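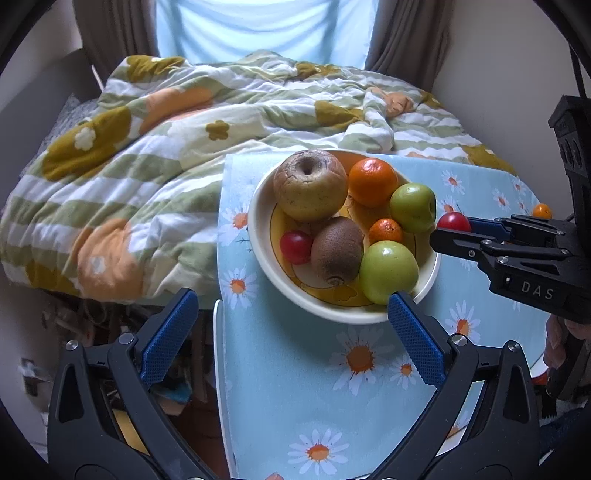

Fruit bowl task, both hand grippers in view, small red fruit held at the right rim.

Oct 18, 2021, notebook B. Prata

Today I worked on the handling rules for the fruit task, together with Apolline Chauvin. The old version of the rules is from April and it says only "pick softly, place softly". For a new operator this is not enough.

What we write from now on:

Close the fingers until the pads touch the fruit, then stop one moment before lifting. If the pad bends strongly, open and begin again. Do not correct the grip in the air.

Small fruit (plum, kumquat) is taken with one gripper only. The other gripper stays low and in front, fingers open, and does not pass over the bowl.

Do not push on the rim of the bowl. It is ceramic, and on the patterned cloth it can slide.

Old fruit may stay in the set. The wrinkled apple is useful, the skin gives a different contact from the green ones. But when the skin breaks, it goes out and the pads are wiped before the next take.

A dropped fruit is not a reason to delete the take. Mark it "drop" and continue. Apolline insists on this and I agree with her, in the Parholm set we have 1,776 takes and only 9 with this mark, I do not believe it.

Still open: the light. The rule from Vastholm asks for closed curtains, but a sheer curtain lets much daylight through and I do not know if it counts as closed. I asked Chraibi, no answer yet.

Also to check, the pivot screws. I propose to look at them after every 96 takes and to write the date on the sheet. Apolline would prefer every morning.

Next: send the text to Oltard for reading, 2 pages maximum.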